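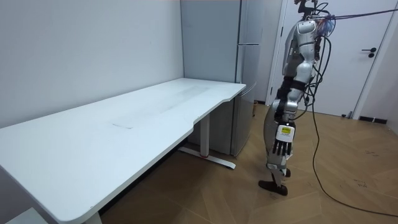 A silver and gray robot standing by a long white desk.

How Does a Trailer Know How Much It Can Carry?

It doesn't. A trailer is a box on wheels and has never had a thought in its life. The people who build it do the knowing, and they put the answer on a small plate or sticker near the front.

Say your neighbor has a little Nilby trailer. The sticker has one big, bossy number on it: 2,734 pounds. That is the most the trailer may weigh with everything in it, and the trailer counts too. Grown-ups forget this part all the time.

The empty Nilby weighs 1,098 pounds. Take that away from the big number and you get 1,636 pounds for your stuff. That's plenty of gravel, or one very patient cow.

Where you put the stuff matters as well. Pile it all at the back and the trailer's nose tips up, and then the whole thing may start to wag like a dog's tail. Dogs enjoy this. Drivers don't. So a bit more than half the weight goes toward the front, and all of it gets tied down — even the heavy things that look as if they'd never go anywhere.

Try it at home: put coins in a toy wagon, first at the back, then near the front, and pull. Which way does it roll better?

Word to know: PAYLOAD. It means the stuff you carry. Nobody pays you for it.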